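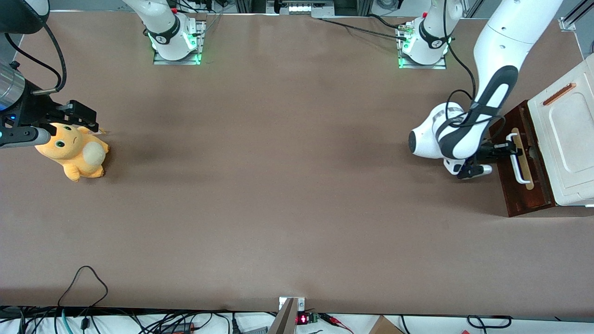 Mon 7 September

Second week of the two-arm cell on the returns bench, and the first in which I kept my own log alongside the one the system writes. The job is put-away: soft item off the bench, box opened, item in, box closed. Today's item was the yellow plush with the green eyes, which has a small white tag that I wanted left on, as it would be on a real return. The right arm takes the toy and the left arm takes the box by the white loop handle on its front. We papered the bench in brown last Thursday. Reflections from the old surface were upsetting the depth readings, and the paper has fixed most of that, though it smudges and will need changing more often than the estimate allowed.

784 cycles logged since installation. The shift target is 30 an hour and we ran at 20 before lunch. Most of the shortfall is the handle. The left gripper approaches slowly, stops short, corrects, and approaches again. A person does not notice opening a box. I timed myself at it once and stopped, the comparison being no use to anyone.

Meeting at 10 with Lachlan McIver from the Hulme site, where they have run the Endero scheduling software for a year. His figures for throughput were in line with ours. His staffing notes were more useful. At Hulme they kept the same number of people on returns but changed what the job was: one person watches the cells and clears faults, the rest grade items the arms can't judge. Grading pays one band higher. Fault clearing does not, and he thinks that was a mistake, as it is the more tiring of the two. You stand waiting for a thing to go wrong, and your hands have nothing to do.

I can confirm that from today. Five stops in the afternoon, all cleared in under a minute, and nearly an hour between the third and the fourth. I read the cable routing sheet twice. The run at the front of the bench still needs tying back; there is a loop of black cable lying on the paper at the lower left and going over the edge, and it will catch a sleeve sooner or later. Raised a ticket with Nosumetti, who did the install. They want it bundled with the other snags and done in one visit.

The bench crew asked again about the late shift. The plan from Nesness has the cell running unattended from 6 until 10, with one person on call for the building. I said I would not sign that off with the handle approach as it is. Nobody currently on lates has been told what happens to the shift premium, and it is a third of the reason they do lates. Wrote this up and sent it to Nesness before leaving.

Tomorrow: slower close on the right gripper, same item, same box. Change the paper if the smudges show up in the depth image. Ask for the premium question to go on the agenda in writing.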